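Plitville opens a clothing exchange in the old Kocsis shoe store

Plitville has a new place for clothes that people do not wear anymore. The exchange opened in May in the former Kocsis shoe store on Wilik Street, which stood empty for two winters. Residents can bring clean clothing in good condition and take home other pieces for free, or they can pay a small amount if they have nothing to bring.

The project is run by Pernimell, a local association that until now was known mostly for its repair evenings in the library. The association signed a lease for three years with the town, which owns the building. The rent is low, but Pernimell must pay for heating and for the new lights in the back room. The town gave a grant of $3,000 for shelves, hangers and paint.

In the first month the exchange received 624 pieces of clothing, according to a notice that hangs on the door. Of these, 359 already went to new owners. Children's clothes leave the fastest. Winter coats also go quickly, even now when the weather is warm, and it seems that families are already thinking of the next cold season. Formal wear moves slowly. There is a full rack of men's suits, and most of them have been there from the first day.

The rules are simple. Each household may bring up to two bags in one visit. For every piece that is accepted, the visitor receives one point on a paper card, and one point is enough for one piece, with the exception of coats and boots, which cost three. The points do not expire. Underwear, swimwear and clothes with stains or broken zippers are not accepted. Socks are accepted only if they are new. 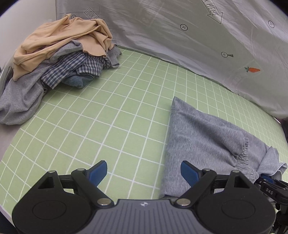 Clothes that stay in the shop for more than three months are sent to a textile recycler in the next county. Pernimell hopes that this will be a small part of the total. In the past, the town collected old textiles twice a year together with paper, and much of the material got wet at the curb and had to be thrown away. The curb collection will continue until the end of this year, and after that the town council will decide if it is still needed.

Not everybody on Wilik Street was happy with the plan. Two shop owners wrote to the council in the spring and asked for a regular business in the building, one that would pay the full rent and bring customers with money to spend. The council answered that the space was advertised for more than a year and that only one other offer came, from a company that wanted to use it for storage. The letter and the answer can be read at the town hall.

Parking was the second question. The street has few spaces, and in the opening week some drivers stopped in front of the bakery to carry their bags inside. The town has now marked one space next to the exchange for short stops of ten minutes. Visitors who stay longer are asked to use the lot behind the post office, from where it is a short walk through the passage.

The old sign of the Kocsis store will stay above the window. The family ran the business for two generations, and many people in town bought their first school shoes there. The wooden benches for trying on shoes are also still inside, and visitors use them now to wait for the fitting room. There is only one fitting room at the moment. A second one should be ready before the fall.

Pernimell is also planning sewing afternoons in the back room, where residents can learn to shorten pants, change a zipper or close a hole in a sweater. The association has three sewing machines and is looking for a fourth. The afternoons will be free, but the room has space for eight persons only, so it is necessary to write your name on the list at the counter. School classes can ask for a separate date.

So far, 220 households have picked up a point card. The cards are valid for everyone who lives at the same address, and people from the villages outside Plitville can also get one. It is enough to show a letter or a bill with the address.

The exchange is open four afternoons a week, from 2 p.m. to 6 p.m., and the opening days are posted on the door and at the library. Bags should not be left outside when the shop is closed. In July the exchange will be closed for two weeks while the floor in the back room is repaired.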